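Two arms on a brown table: a conversation with Naomi Waweru

By Soudabeh Azimi

When I visited Naomi Waweru in Kallunthorpe, the first arm was clamped to a workbench and the second one was in pieces in a baking tray. She shares the workshop with a bicycle repairer and a man who restores radios, and her corner is the one nearest the heater. She moved a box of screws from a chair so that I could sit.

Waweru is by training a bookkeeper. She began to build the arms two winters ago, after she bought a set of used joint motors from a closed packing plant in Gruston. "I did not have a plan," she told me. "The price was good and I thought, one day I will understand them. For the first four months I only made them turn left and turn right, and my neighbor at the bench asked me if this was the whole project."

Her neighbor at the bench is Gervasio Godoy, the radio restorer, and he has become more involved than he wanted. He made the power supply. He also made the rule that no arm may move when a person has a hand inside the taped line on the bench. Waweru follows the rule, but she says that she learned it the hard way, with a blue thumbnail.

I asked her why she needs two arms, when most people who build at home are happy to finish one.

"Because one arm is always pushing things away," she said. "You try to lift something round and it rolls. With my own hands I hold the dish with the left and take the thing with the right. I do not think about it. So I wanted to have a left and a right."

The grippers were the longest part of the work. The first pair had two flat jaws, cut from sheet aluminum, and they held a wooden block very well and everything else badly. She then made fingers from printed plastic with a cord inside, like a tendon. The cord stretched in the warm room and the fingers became lazy by the afternoon. Today she uses a short steel link in each finger joint and a small motor in the palm. The link was the idea of Manaia Cosgrove, who repairs the bicycles and had a drawer full of old chain.

"Manaia gave me the chain and I counted nothing, I just took it all," Waweru said, laughing. "After this the fingers closed at the same speed in the morning and in the evening. I was very happy. I went home and slept for ten hours."

Before she lets the real arms try something new, she tries it on the computer. This was a change that came late. In the beginning she thought that simulation was for universities, and she preferred to test on the bench and repair what she broke. Then one evening the right arm swept a lamp from the bench and bent its own wrist. The new wrist bearing cost her 300 dollars and a wait of 23 days.

"That was the money for my holiday," she said. "So I sat down and learned to make the table inside the computer. It was boring and I made many mistakes. In my first version the table had no weight and it flew away when the arm touched it."

She used a free physics program and wrote the description of the arms by hand, one joint after the other. Godoy measured the parts and she typed. The two of them still disagree about the friction of the fingers. He believes that she has made it too high, and that the computer fingers hold better than the real ones ever will. She admits that he is possibly right.

"If it works there and it does not work here, the first thing I check is the friction," she said. "The second thing I check is the lighting. My program looks for the fruit by color, and in the workshop at four in the afternoon everything has the color of tea."

I wanted to know how she selects the objects. Her answer was that she goes through what a person would have in a kitchen. She wants the arms to clear a table some day, slowly, while she is doing something else. A plate is harder than she expected – it is flat, the rim is thin, and the fingers have to come from the side and very low. A lemon is easy to close the fingers on, but it must be lifted without moving what is under it. An eggplant is long and heavier on one end, so it turns in the grip if you take it in the wrong place.

"My friend Myung-ja Ha looked at my screen and said it was the strangest dinner she ever saw," Waweru told me. "But I learned more from the eggplant than from all the blocks together."

She also gave the simulated table a pattern with dark patches and scratches. A clean white surface was too kind to her program, she said, and the bench in the workshop is not clean and not white. Each time she starts the program, the objects are placed a little differently. Some starts are impossible, with one thing lying on top of another, and she throws these away by hand.

Our talk was interrupted twice by Cosgrove, who needed the vise. Waweru did not seem to mind. She used the pause to show me the notebook where she writes every failure, in pencil, with a small drawing. The pages for the left arm are fewer. It is the newer one, and for now its work is mainly to stay out of the way while the right arm does the reaching. She is writing the part of the program in which both arms move together, and she expects that it will take all of the winter.

I asked what she would say to a person who wants to begin the same thing at home. She thought for some time and put the notebook away.

"Buy one good power supply," she said. "And find a place with other people in it. Alone in my apartment I would have stopped after the first month. Gervasio complains, but he always comes to look."

Before I left she opened the program again and ran it for me with the plate, and stopped it when the right hand had come to the rim. 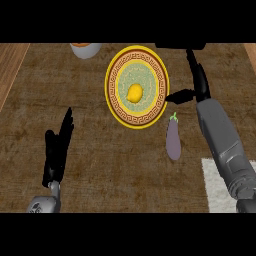

What she uses

The joint motors are second-hand, and Waweru does not recommend that anyone buy the same type, as the connectors are no longer made. The finger links are bicycle chain. The palm motors come from a hobby shop, and the control board is an Akbari, which she likes for its plain manual. The workshop in Kallunthorpe is open to visitors in the evening, but please write to her first.

Last updated: October 2020

Get our newsletter with new workshop interviews. You can unsubscribe at any time.

Contact the editor | © Faretti Workshop Notes | Back to top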